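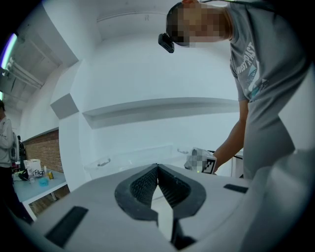
Ticket 2776: Ziltska sync stops and restarts all morning
Status: Closed
Site: Rerkesholm, main floor
Opened by: Alina Neagu
Assigned to: Ruaridh Cairns
Priority: Normal

Problem as reported
The Ziltska sync client on the shared desktop (Lu) uploads for a while, then goes gray and shows "Waiting for network." A minute or two later it starts again, but the file it was on goes back to zero. Small files get through. Anything large never finishes. Web pages on the same computer load fine whenever I check. Started Saturday after the power was out. I have restarted the computer twice and signed out and back in to Ziltska. No change.

Ruaridh, 9:40 a.m.
Thanks. Please send me the client log (Help, then Save Log) and tell me whether Lu is on the wall cable or on wireless. Also, does it happen on any other computer?

Alina, 10:05 a.m.
Log attached. Lu is on the cable. The laptop by the door uses wireless and syncs without trouble, but it only has the small folder on it so I don't know if that tells you much.

Ruaridh, 10:50 a.m.
The log has error 1712 over and over. In this client that code means the connection changed underneath it while a transfer was open. The gap between one error and the next is always 900 seconds. A bad cable would not be that regular. I think it is the address lease.

Please do this on Lu:
1. Open the network status window and write down the IP address, the gateway and the DHCP server.
2. Leave the window open until the next time Ziltska goes gray.
3. Write down the same three again.
4. Send me both sets.
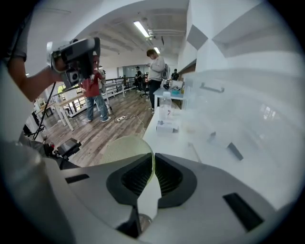

Don't change any settings yet. If you renew the address by hand the timing starts over and we lose the pattern.

Alina, 11:32 a.m.
First set ended in 41, gateway ended in 1, DHCP server the same as the gateway. Second set ended in 107, gateway ended in 254, DHCP server also 254. Is it supposed to have two?

Ruaridh, 11:45 a.m.
No. The one ending in 1 is the main router. The one ending in 254 is the old Imen router in the hall closet. We set that up as a plain access point last January and turned off its DHCP service. My guess is that it lost the saved settings in the outage and came back up with the factory ones, including the short lease. Both boxes are now handing out addresses, and Lu takes whichever answers first.

I can't reach the Imen admin page from here. Could you unplug its power adapter, leave the network cable where it is, and let Ziltska run through lunch? The wireless at the back of the building will be weak while it is off.

Alina, 1:20 p.m.
Unplugged at noon. Ziltska has not gone gray since. The large folder is still going and the first file is finished. Wireless in the back is poor like you said, one bar.

Ruaridh, 2:15 p.m.
Good, that confirms it. I'll come by at 4 and set the Imen up again.

Work done on site (Ruaridh)
Connected a laptop directly to the Imen router, away from the rest of the network. Settings page showed factory values. Turned DHCP off, gave it a fixed address outside the main router's pool, and put back the wireless name and password. Saved, pulled the power, waited 5 minutes, powered on. Settings held this time. Backed up the configuration to the shared folder under Network.

Checked Lu afterward. DHCP server is the main router only. Left the Ziltska client on automatic.
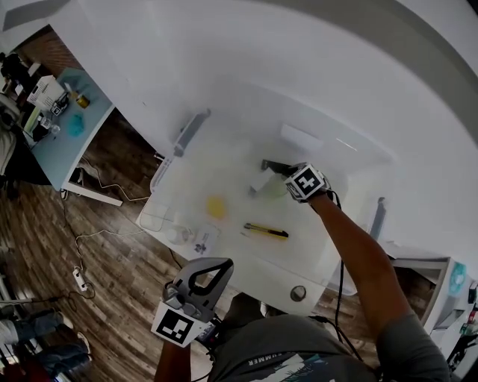

Plastic bin on the white table, with the yellow sponge, utility knife and glass cup.

Alina, next morning
Everything uploaded overnight, no new errors in the log. One laptop still could not get online until I turned its wireless off and on. OK to close.

Ruaridh
That laptop was holding an old address from the Imen. Any other device that does the same can be fixed the same way. Closing. Replacing the Imen router is a separate request and has not been approved yet.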